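Notes | Modules | Bench Log | Patches | Contact

March, bench log, Zundine clock divider, board rev 3

Started at 8:40 with coffee and the firm belief that the drift problem was solved. By 9:15 I had neither.

Recap for whoever picks this up: the Larkel feeds a clock into the Zundine, the Zundine divides it and passes a reset to the Galang sequencer. On the bench all three behave like choirboys. In the case with everything else, the Galang drops step one every so often and comes in on step two, which sounds great for four bars and then sounds like a mistake.

Tried first: new patch cable. Then a different new patch cable. Then the old patch cable, to apologize to it. No change.

Scope on the reset out. The pulse is there, but it lands before the clock edge by a hair, and the Galang seems to treat that as a reset followed straight away by a step. So it does go to step one. It just doesn't stay long enough to play it. Yatziri Cuevas called this in her note last month and I wrote "unlikely" next to it in pen.

Swapped R15 on the reset line for a bigger value and added a small cap to ground. Missed resets over a run of 362 bars:

stock: 83
with the delay: 13

Better, but I wouldn't take it on stage. The remaining ones bunch up when the Larkel is swinging hard, and I don't love that.

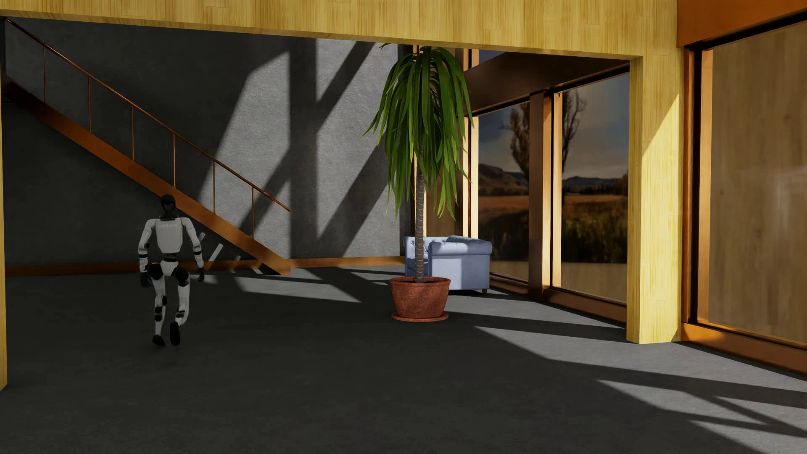

Robot, stairs, potted plant, blue armchair.

After lunch, power. Moved the Zundine to the far end of the bus board, away from the two big oscillators, and the clock edge cleaned up nicely. Reset edge didn't care. Put it back where it was, with the ribbon cable the right way around on the second attempt. The protection diode works, by the way. Tested.

Firmware next. Yatziri's branch holds off the clock output for a moment whenever a reset comes in, so the two can't race. Flashed it at 3:20. The swing bunching went away at once. It also flipped the divide-by-three output so it now fires on the off beat, and I spent far too long thinking I had invented a new groove before I looked at the code. One inverted flag. Fixed locally, not pushed yet.

Haven't redone the long run with both changes in. The cap may not be needed at all with her firmware, in which case I soldered a very tiny part upside down twice for my own education.

To do:
- long run, firmware only, cap lifted
- same again with the Oltwood as master clock, as its pulses are skinnier
- check the panel drawing, "RESET" is nearly under the jack nut
- cross out "unlikely"
- find the other 2 mm hex key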